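**Grid battles: tactics units snap to the wrong tile after the 104 patch (Pledeo, handheld)**

Posted by Anca Dinu in Strategy & Tactical RPG Help

I am on chapter 9 of Pledeo, handheld version, patch 104. Since updating, movement on some maps does not match the highlighted range. I select a unit, the blue range appears, I move the cursor to a legal tile and confirm, and the unit stops one tile short. It happens only when the path crosses an elevation change. Flat maps are fine.

What I have tried so far:

- Restarting from the chapter save instead of the mid-battle suspend save
- Turning off battle animations
- Unequipping all boots and movement accessories
- Reinstalling the game data (not the save)

The unit I notice it on most is Sima, who has Jump 2 and Move 5. On the Diliria Bridge map she should reach the tower steps from the starting row in one turn. The range display says she can. She stops on the tile below the steps and her turn counts as used, so I can't even undo. My lancer with Jump 3 makes the same trip with no trouble.

Is this a bug, or did the patch change how height is charged against Move? The patch notes only say "adjusted terrain handling." I would like to know before I put 80 more skill points into her, because the whole build depends on getting uphill first.

---

**Condix**

Height cost did change. Before 104, climbing cost nothing extra as long as the step was within your Jump stat. Since 104, a climb equal to your Jump stat costs one additional Move. A climb lower than your Jump stat is still free. Descending is free in both versions.

For your case: Sima has Jump 2, and the tower steps are a height-2 climb. The route is five tiles, the last one being the climb. Under the new rule that is six Move, and she has five. She stops at four tiles, below the steps. Your lancer has Jump 3, so a height-2 climb is below his limit and he pays nothing.

The part that is a bug is the range display, which still uses the old formula. It draws the tile as reachable, the game accepts the order, and then the movement routine runs out of points and ends the action. The enemy AI uses the correct formula, so the danger-zone overlay (hold the left shoulder button) can be trusted. Only your own blue range is wrong.

You can check any route by hand:

1. Put the cursor on each tile of the path and note the H value in the lower corner.
2. Subtract the H of the tile before it.
3. If the result equals the unit's Jump, count that tile as two. Otherwise count it as one.
4. If the result is higher than Jump, the tile is closed to that unit and you need another route.

Diagonal steps are not allowed in this game, so always count along rows and columns. Water tiles keep their own surcharge, and it stacks with the climb.

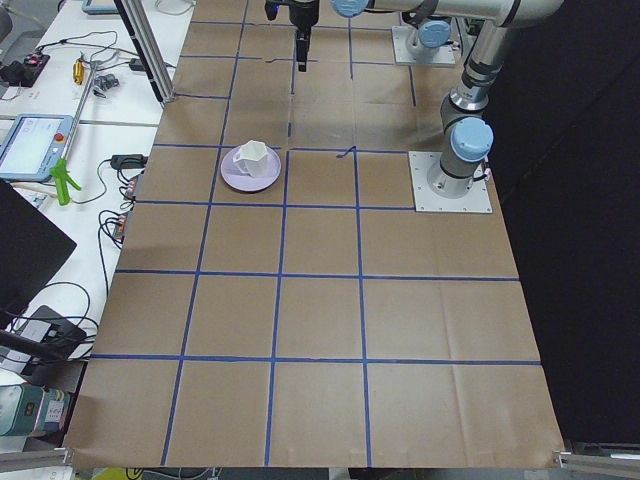 *Table grid in kraft paper and blue tape, cup and saucer as the unit.*

Three ways to deal with it until there is a fix:

- Feather Anklet (200 gold in the chapter 7 shop). It gives Jump +1 and no Move bonus. With it, Sima's Jump becomes 3, the height-2 climb is free again, and she reaches the steps on turn one. This is the cheapest option and I would do this.
- Approach from the east side. There is a half-height ledge that splits the climb into two steps of one. It is one tile longer, so she arrives on turn two.
- Put points into the second rank of Highlander in her class tree. It has the same effect as the anklet but leaves the accessory slot open. Do not buy it only for this map.

One warning about saves. The suspend save stores the range table at the moment you suspend – if you updated in the middle of a battle, the table can be out of date in other ways too. Finish or abandon that battle once, then save at the camp. You said you already loaded the chapter save, so you should be clear of that part.

---

**Floarea Enache**

had the same thing on the quarry map. I just leveled until it stopped mattering lol. if you hit the damage cap of 999 it doesn't really make a difference who gets up the hill first

also turn on "confirm move" in options if it's off, then you can at least cancel before the turn gets used

---

**Anca Dinu**

Feather Anklet worked. Turn one, on the steps, no lost action. I counted three other routes on the same map with the method in the first reply and all of them came out right.

"Confirm move" was already on for me. It asks before the unit walks, and by the time she stops short the action is spent, so it does not help here. It may behave differently on the console version.

I have reported the range display through the in-game form. Leaving this open in case someone on a later patch can say whether the blue tiles have been corrected – I would rather have the slot back for the Guard Ring.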